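Tabletop

A tabletop is the flat upper part of a table, on which objects are placed. It may be a single piece of material or several pieces joined together, and it is usually made separately from the legs or frame and attached near the end of assembly. Common materials include solid wood, veneered board, glass, stone, metal and plastic.

Solid wood tops expand and contract across the grain as humidity changes. Makers allow for this by fixing the top with slotted screws or small wooden buttons, which hold it down but let it move. A top that is glued or screwed rigidly to its frame may split. Board tops move much less and can be fixed directly.

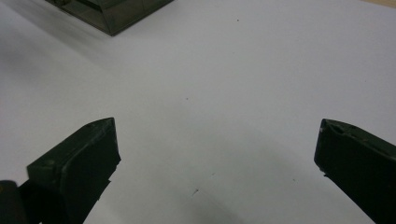
Color and finish affect how a top wears. Pale surfaces show scuffs and ink easily, while dark, glossy ones show dust and fingerprints. Oil finishes can be repaired in small areas — varnish normally has to be sanded back over the whole top. In her handbook Tables for Work, the furniture writer Chantal Leclerc recommends a matte finish for desks, as it reflects less light into the eyes.

The workshop town of Korkcombe was known for plain kitchen tops, sold without legs. Its largest maker, Gevetti, employed roughly 100 people and offered tops in two thicknesses. The cheaper range was sold under the name Praltum and was dropped when the firm moved to office furniture.

Edges are square, rounded or beveled. Rounded edges are common in schools and are less likely to chip.

See also: Countertop, Desk, Trestle table

Last edited 2020-05-14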